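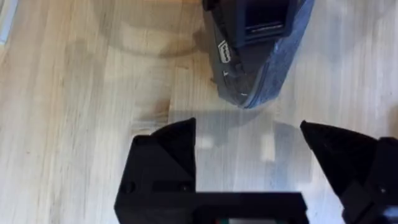 Gripper fingers open above a pale wooden floor, with a dark item part-covered in blue fabric just ahead.

Planning the purchase of a floor-tidying arm
Household Equipment Notes, Eston Advisory Service. Revised 10/24/26.

Members considering a robot arm for picking up items from the floor are advised to settle the budget before comparing models. The purchase price is seldom the whole cost.

Set aside money for spare fingers at the outset. Printed fingers are usually inexpensive, but delivery can be slow, and two spare pairs should be ordered with the arm. The Grarkham household trial, closed in August, came to £1,827 in all, of which £54 went on fingers and screws.

Measure the widest item to be lifted and compare it with the opening of the gripper. Soft and fabric-covered goods should be tried in person where the seller permits – they fold under pressure and may slip.

Check the floor as well. Polished boards return glare from ceiling lights, and a wrist camera may need a shade or a change of lamp. Felt pads beneath the base will protect the finish.

Ask for the following in writing:
Length of guarantee, and whether the gripper is included
Price of a replacement wrist camera
Delivery time for parts
Charge for a home visit

Quotations from Chauhan and Turneck may be inspected at the office. Allow 5 per cent of the purchase price each year for upkeep.

Enquiries: Jadwiga Tokarz, Equipment Desk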